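We use cookies to improve this site. By continuing you accept our cookie policy.

Workshop Tips: Sharing a Packing Room With Robot Arms
May 15, 2020
By Karine Doucette

Our packing room got its arms in March. They pick and we check, 300 baskets a shift, and most of what follows we learned by doing it wrong first.

Practice with toy vegetables before real stock. A dropped toy potato goes straight back into the next run.

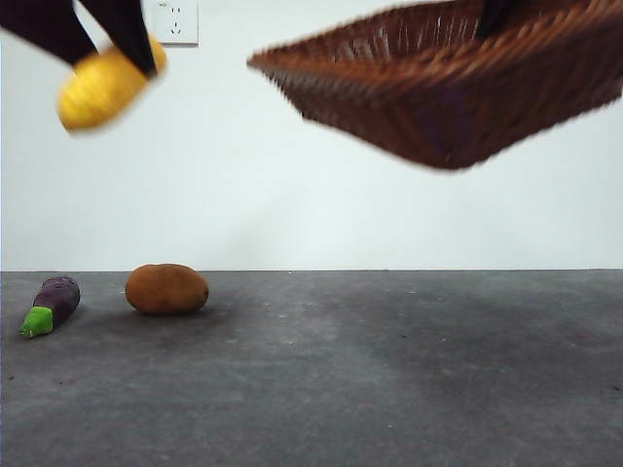 Sweep before every shift, not after. Grit sticks to fingertips and ends up on the goods.

Keep 30 inches clear on your side. If something rolls away, press pause and then reach - never the other way round.

Swap jobs every 30 minutes. Watching is more tiring than packing was, and people miss things when they stare too long. Our backs are better, but our eyes are sore by lunch.

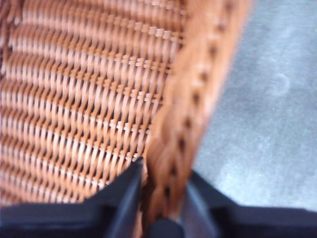

Pull out any basket with a loose or split rim. A person shifts their grip without thinking, but the arm may keep squeezing in the same spot. We retired 19 that way.

Write down every stop in a paper notebook, with the time and who cleared it. The night crew reads ours before they start - it saves them a lot of guessing.

Get our tips by email. Sign up for the newsletter.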